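Bindano Linen Wear Records

Overview

Bindano is a table of fabric wear records for flat and fitted bedsheets used in short-stay accommodation. It holds 462 rows, one per sheet per inspection, covering 97 individual sheets. Records were compiled by Colin Dunmore from laundry logs kept at the Temer and Parsons properties.

Fields

sheet_id – string, unique to the sheet, sewn on the hem tag
property – Temer or Parsons
fibre – cotton, linen or blend, as given on the care label
colour – free text, not normalised (see Known issues)
wash_count – integer, washes up to the inspection date
pilling – integer from 0 to 6, where 0 is no pilling
seam_fault – true, false or blank

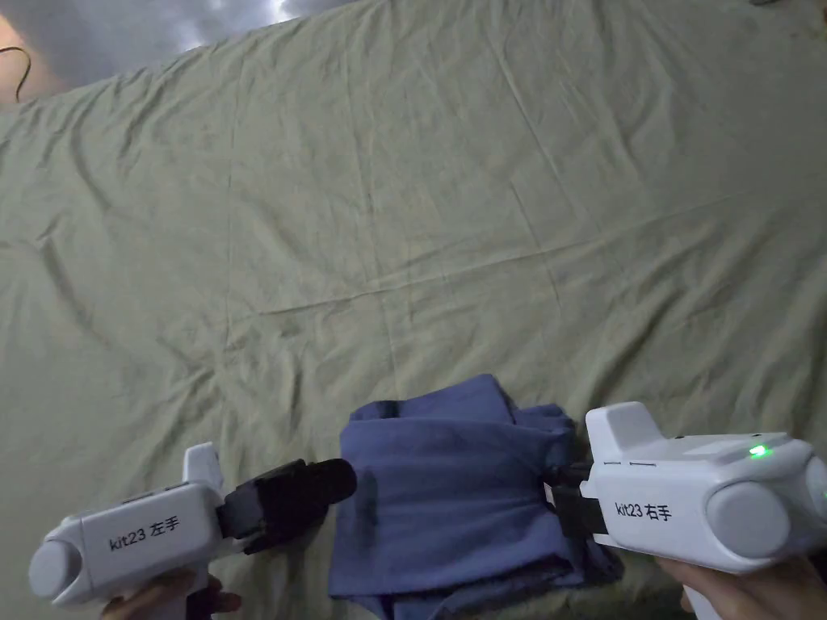
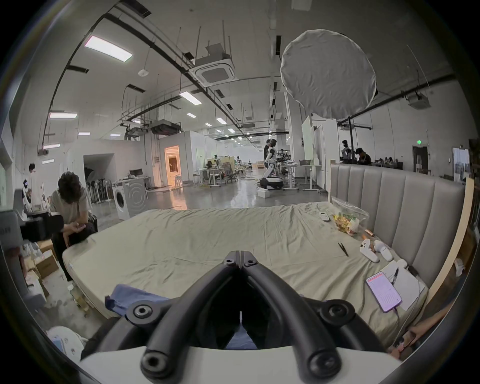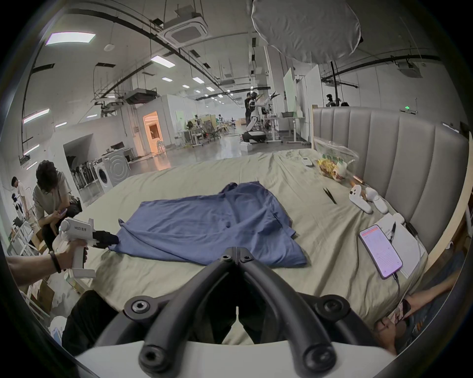
Photos: Brondico. Not covered by the data licence.

Collection

Sheets were inspected by hand after drying and before folding. Pilling was scored against a printed grey card. Wash counts come from the machine log and go up to 200. Loads rewashed for stains count as two.

Known issues

Colour names vary between inspectors. Sage, khaki and beige overlap heavily and should be merged before any grouping.

Parsons rows from December have no seam_fault value – the column was left out of the paper form that month. Treat blanks as missing, not as false.

Pillowcases and doona covers were logged separately and are not in this release.

Format

One UTF-8 CSV file, comma separated, with a header row. Text fields containing commas are quoted. Rows are sorted by sheet_id, then wash_count.

Corrections

Send the sheet_id, the wash_count and the corrected value to Colin Dunmore. Changes are merged on Friday.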